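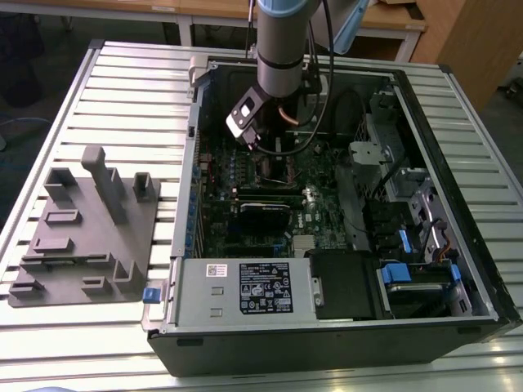

Filed under: Bench notes / Cell maintenance

Nov 3, 2024

The teardown cell has been back in service since the end of August and I have put off writing up the changes. Most of them are small. The project is called Undeck, the job is taking parts out of old desktop towers, and the current test piece is a Dell with the side panel off, lying flat so that everything is reached from above.

Fixture plate first. It sits on the slotted aluminium table to the left of the tower and is printed in dark grey. The previous version was four separate pieces, each bolted down on its own, and every time one worked loose I had to teach its positions again. The new one is a single flat plate with all the blocks and holders raised from it, including the tall post. One plate means one origin. If it moves, I touch off two points and the rest follows.

The drawback is print time and flatness. The first attempt lifted at a corner and rocked on the table. I slowed the first layers, left it on the bed overnight and the second was good enough to use. I have not tried to get it any better.

Gripper next. The fingers come from Vornico and I have no complaints about them, but the mounting screws need checking. I had been doing this when I remembered. It is now every 38 cycles, on a counter in the program that will not start the next run until it is cleared. The white marker on the front face of the gripper gets wiped at the same stop. Dust from inside the cases settles on it, and a dirty marker shows up as a slow drift in the position estimate that looks exactly like a calibration fault. I lost an evening to that.

Calibration itself is unchanged: 111 poses, run with the table clear of everything except the plate. I tried cutting it down to save time and the error near the far side of the case went up, so it went back.

Cables. There is a black one that loops down to the gripper from behind the arm, and the length of that loop matters more than I expected. Too short and it pulls when the wrist turns over the drive bay. Too long and it drops into the case and catches on the drive cage. I ended up adding 6 cm to the original and moving the tie further up the arm. The tie is a Keltis reusable one, which can be undone without cutters.

The approach heights were redone as well. The heat pipe curves up well above the board and the old path to the graphics card passed too close to it for my liking. The arm now stops over the CPU area, goes straight up, and only then moves across. It costs a little on each cycle — I can live with that.

Still to do:

Replace the table clamps. The Lundgren ones hold, but the handles stick up into the path on the left side.

Write a proper routine for the blue latches. They differ between case models and at the moment the positions are typed in by hand.

Print a spare plate before I break this one.

Posted in Bench notes. Comments are open.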